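Onis shows off its PC repair robot, but keeps the hard questions for later

SATPORT. The doors at the Onis workshop on Perkik Street opened at 10 a.m. on Tuesday, and by half past there was a line at the coffee urn and a second, shorter one at the robot.

Onis, which fixes and resells used office computers, had invited customers, neighbors and anyone from the trade to see the machine it wants to put to work on desktop repairs. The company calls the setup Zou. It is an arm with a two-fingered gripper and a small camera near the wrist, bolted to a bench, and the job on show was a processor swap: take a chip out of an old workstation, set it aside, put another one in.

That is a fair choice for a demonstration. Anyone who has done the job by hand knows the small dread that comes with it. The chip has to go down flat and the right way around. If it lands at an angle or slides, the pins in the socket bend, and a bent pin can turn a working board into scrap. A decent technician does it in less time than it takes to find the right screwdriver, and still holds their breath.

Onis says Zou has been trained on 754 recorded swaps, all of them done in the Satport workshop by its own staff steering the arm by hand. Visitors were handed a one-page sheet with that number printed large across the top. The sheet did not say how many of the swaps ended with a computer that started up, and the staff member running the bench said that figure was still being put together.

The workstations were ready when visitors came in. The side panels were off and the machines lay flat. The memory had been pulled and the load plate over the socket was already raised, with the lever out of the way. The heatsink that sits on the processor had been taken off by a person before the doors opened, and the old thermal paste had been cleaned away. All of that is part of a real processor swap, and most of it is the slow part.
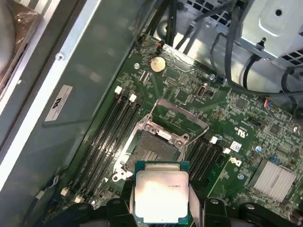 The last half inch is where the arm slows down most. Zou comes in over the board, stops, shifts a little to one side, stops again, and then starts to tip the chip toward level. On the first run of the morning it did this for so long that a man in the second row asked if it had crashed. It had not. The chip went in, the arm backed off, and there was some clapping.

A staff member then closed the load plate and locked the lever by hand. Asked why the robot did not do that too, Onis said the lever takes more force than the current fingers can give safely, and that a stronger pair is on order. There was no date for them.

Six runs were scheduled over the day. This reporter stayed for the first four. Three of them went through without a hand on the arm. In the other, the gripper let go early, the chip sat crooked in the socket, and an employee reached in with a plastic tool and lifted it out. The board was taken to a back bench to be checked. When visitors asked later whether the pins had survived, they were told it was being looked at.

Nobody should hold one bad run against a machine at an open day. Things go wrong with people watching. But the talk given at noon made no mention of it, and described the morning as "a clean set." That was a strange thing to tell a room where half the audience had been standing at the bench.

The talk also leaned on cost. Onis says it handles 185 workstations in a normal week and that swaps and upgrades eat up a large share of its bench hours. The pitch is that Zou could take over that work at night, when the shop is closed, with a row of opened machines waiting for it in the morning's order.

It sounds good until you ask who opens them. By the company's own account, two technicians spent the previous afternoon getting the demonstration machines ready. If a person has to remove the panel, unplug and clear the cables, take off the cooler, clean the chip, pull the memory and lift the plate, then come back to lock the lever and put the whole thing together again, the robot has saved that person one careful movement. It may be the most nerve-racking one, but it is over quickly.

There is also the matter of what else comes through the door. The demonstration used workstations of one model, all laid out the same way. A used computer shop sees tall cases and short ones, sockets tucked under drive cages, and wiring left in a tangle by whoever was in there last. Onis agreed that Zou has only been shown one kind of machine so far and said a second will be added in the fall.

Some visitors were more taken with it than this. A woman who runs the computer room at a local school watched two runs and said she would pay to have her own machines done this way, if only so she could stop doing them herself. A repair shop owner from across town liked the camera more than the arm. He said he would buy that part tomorrow, put it on a stand, and use it to check sockets for damage before he touched them. Onis said it had no plans to sell the camera on its own.

Staff on the floor were friendly and answered most of what they were asked. They were less ready on jobs. The company says no bench position will be cut because of Zou and that technicians will move to "harder repairs." It did not say whether there are enough hard repairs to go around, or whether the people who now do swaps have been asked about the change.

To its credit, Onis let people stand close, did not hide the slow parts behind a video, and ran the arm at what it said was normal working speed. Plenty of firms would have shown a polished clip and a tray of sandwiches. The movement itself was careful and, on the good runs, pleasant to watch. As a piece of bench engineering from a small shop, it is worth the trip.

As a business plan it needs more than a morning. The company could start with the success rate from its recorded swaps, the result of the check on that one board, and the full time for a job from closed case to closed case, with the human minutes counted. Onis said it would post "performance numbers" on its website once testing is done.

A second open day is planned for the spring, at the same address. Entry is free, and parking is behind the building.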